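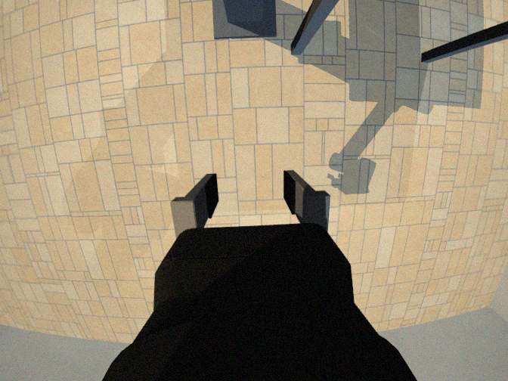 *Fig. 1. Wrist view, fingers open. Only floor tiles are visible between the pads.*

# Session 6: Stale base frames in a two-arm cell

Robot Faults and Safety, Bastbridge
Notes: Enda Ó Súilleabháin
Revised 8 November 2020

Read sections 1 to 3 before the lab. Section 5 is the lab sheet.

## 1. The fault

The cell is the Katona model: two arms, one shared table, loose objects on the table, parallel grippers. Motion goals come from the Fallach planner. The task is pick and place. An arm approaches an object from above, closes, lifts, moves to the goal and releases.

The fault as logged:

- Goal accepted, no warning.
- Path planned and executed, no collision reported.
- Gripper commanded closed at the end of the approach.
- Finger width reached minimum. No contact force.
- Task state advanced to LIFT and then PLACE.
- Task reported complete.

The gripper had closed over the floor, outside the table outline. Every component returned success. The batch held 3,000 runs, and the error was found when a student compared object poses before and after a run and got the same numbers.

## 2. Cause

Each arm has a base transform, T_world_base. It places the arm's own coordinate system in the room. A target given in world coordinates has to be converted before the arm can use it:

 p_base = inverse(T_world_base) * p_world

Fallach reads T_world_base once, when the scene is loaded, and keeps a copy. The scene file had been edited in June to move one base and change its yaw. The scene server picked up the edit. The planner had been left running with the old copy.

From then on the system held two values for the same transform. The object detector and the renderer used the new one. The planner used the old one. A correct world target went in, the wrong inverse was applied, and the result was a correct move to the wrong place.

Note what happens to the size of the error. A translation error in the base gives the same offset everywhere in the workspace. A yaw error grows with distance from the base. Close in, it may be small enough for the fingers to catch the edge of a part. At full reach it can put the gripper past the table edge. Mixed results of this kind are often blamed on the detector first.

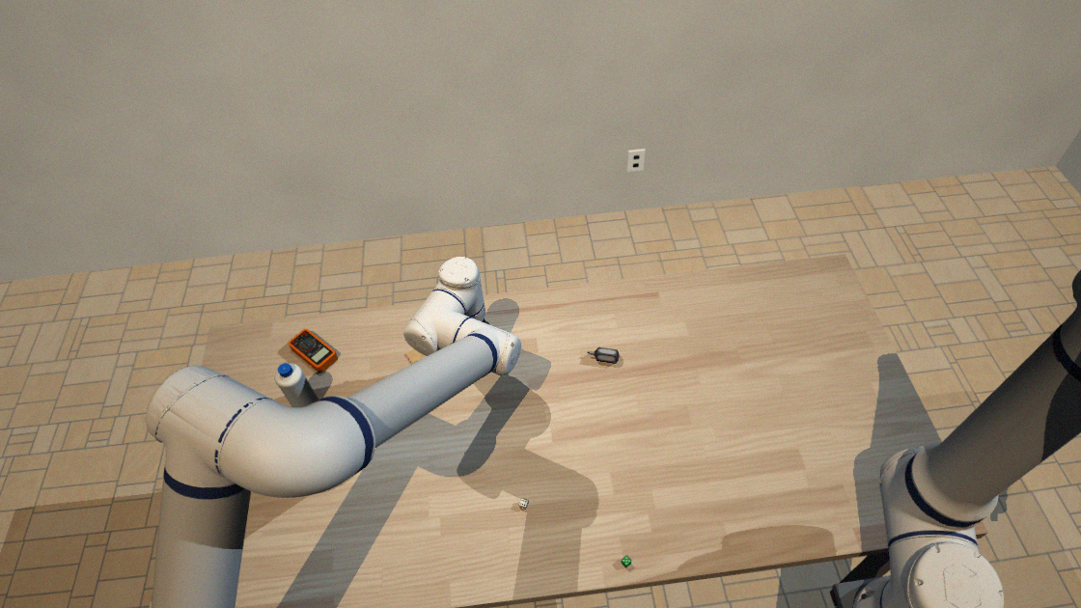

*Fig. 2. Both arms over the table. The shadow of the left arm's joints falls across the white die and on to the near edge.*

## 3. Why no check caught it

**Joint limits.** Each arm has 6 joints. The wrong pose was reachable and within limits on all of them. A limit check tests the arm against itself and has no information about the room.

**Collision check.** The planner checks the path against obstacles in its own frame. The obstacles had been converted with the same stale copy, so path and obstacles agreed with each other and disagreed with the scene. The simulator's contact log was also clean, as the true path ran through free air.

**Zone lock.** The table is divided into zones. An arm must hold the lock on a zone before it enters. The lock request is made from the planned path, so it was made for the wrong zones. This is the serious part of the fault. With both arms running, one could enter space that the other had locked, and neither would slow down. In a real cell that is arm-to-arm contact at transfer speed.

**Grasp check.** There was one, and it was set to warn only. Minimum finger width after a close command means an empty gripper for any part thicker than the closed gap. The warning had been turned down during earlier work with thin parts and was never turned back up.

The first three checks share one input. They count as a single check for the purpose of a safety argument. Only the grasp check used an independent measurement, and its result had no effect on the task.

## 4. Corrections

1. Remove the planner's copy. The base transform is read from the scene server at every goal.
2. Put a version number on the scene. A goal carrying an old version is rejected.
3. Make the grasp check blocking. If finger width is at minimum 2 seconds after the close command, the task stops in HOLD. It does not retry.
4. Compare tool position from forward kinematics with tool position from the scene server before each descent. Stop if they differ by more than 40 mm. This is a coarse limit meant for frame errors. Calibration drift is handled in Session 7.
5. Compute zone requests from measured joint positions as well as from the plan.

Items 1 and 2 deal with the cause. Items 3 to 5 are there for the next cause, whatever it is. Mamasell, who supplied the first version of the task code, have taken items 1 to 3 into their release. Item 5 is still open, and the lab version has it switched off. 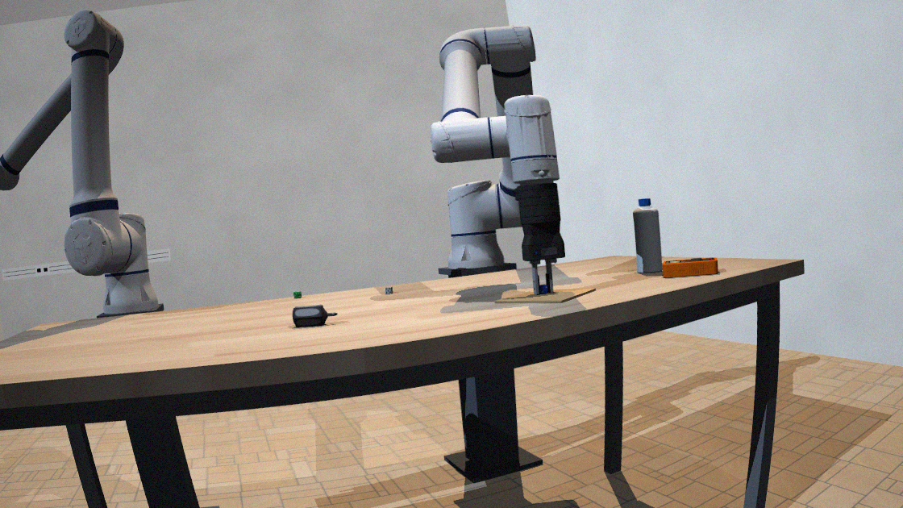
*Fig. 3. Black gripper pointing straight down, a small dark blue object between its fingers just above a thin wooden board.*

## 5. Lab sheet

Work in pairs. One person runs the cell, one keeps the log.

**Part A. Baseline.** Run the supplied pick and place with the correct transform. Record planned tool position, scene tool position and finger width at the close command.

**Part B. Translation error.** Edit the planner copy of one base by a small offset in x. Leave the scene file alone. Repeat the run at a near target and a far target. Plot the tool error.

**Part C. Yaw error.** Restore x. Rotate the planner copy instead. Use the same targets. Explain the difference between the two plots using the equation in section 2.

**Part D. Zone lock.** Start the second arm with the yaw error still in place. Log the zones requested and the zones entered. Mark every entry made without a lock.

**Part E. Detection.** Switch on corrections 3 and 4 one at a time. State which one stops the arm first, and at what point in the motion.

Stop condition for all parts: if the two arms touch in the simulator, end the run and save the log before resetting. A reset clears the contact record.

Hand in the log, both plots and one page of text. Give units on every axis. Restore the scene file before you leave the station.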